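Subject: Re: [sketching] Ballpoint on Doltus paper, fading

> I have a Doltus sketchbook from last October and the ballpoint
> pages facing the window have gone a weak violet. The ones inside
> are fine. Is it the paper or the pen? I was going to move to the
> heavier Doltus and keep the same pens.

The pen. Most ordinary ballpoint inks are colored with dyes, and many of those dyes fade in light. Heavier paper will not change that.

I ran a strip test over the winter. Same paper throughout, half of each strip under black card, the rest in a south window. Results at 52 days:

Fukia blue ballpoint: visible fading, worst in light hatching. Solid darks held better.
Fukia black ballpoint: shifted toward brown. Still readable.
Villoleo pigment liner, 0.4: no change I could see.
Pencil, HB: no change.

I did not test red. I had one window and one batch of paper, so treat it as a rough ranking only.

If you like the ballpoint line for buildings (I do, it gives a gray you can't get from a liner), keep using it and keep the book shut. My closed books from the same period show no fading. Scan the pages you care about at 400 dpi before they go on a wall. I scan in color even for black ink, and correct the paper tone afterward.

On the heavier Doltus: it takes a wash without much buckling, but the surface has more tooth and a ballpoint skips on it. I went back to the lighter one after 41 pages. For line and wash in one book, the Brynjólfsdóttir pad is a fair compromise. It is glued on one edge only, so pages come loose if you carry it in a bag.

One more thing on storage. Plastic sleeves can pull ballpoint ink off the page if they are the soft vinyl kind. Use polyester or plain paper between sheets.

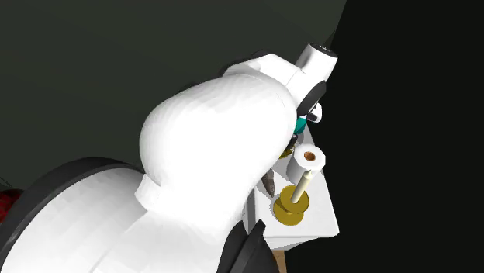 I still have offcuts from all 4 strips and can put them back in the window if anyone wants a longer run. Red and green would be worth adding. Send me the pen name and tip size, and I'll start them together so the exposure matches.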